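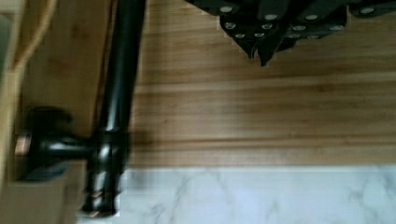 Brellico Wipe 2 is a software package for kitchen and workshop arms, sold by Grindent. It answers one question our customers ask every week: can a machine clean the worktop yet? Our answer is partly. A flat surface is easy. Difficulty starts where wood meets marble pattern, or where a black pipe stands close to the panel and its flange leaves a narrow gap for the cloth. Glossy finishes also reflect the lamp, and the arm may take the bright strip for a spill.

In our Dinsa trial the package made 1000 wiping runs and finished 839 without help. Most of the others stopped near pipes and corners - there we still advise a human hand.

What it does: wipes open worktops, follows straight seams, stops at fixed objects.
What it does not do yet: fold the cloth, clean behind pipes, remove dried food.

Licence for one arm: 64 euros per month. Works with the Zastness controller, version 3 or newer. Delivery from July.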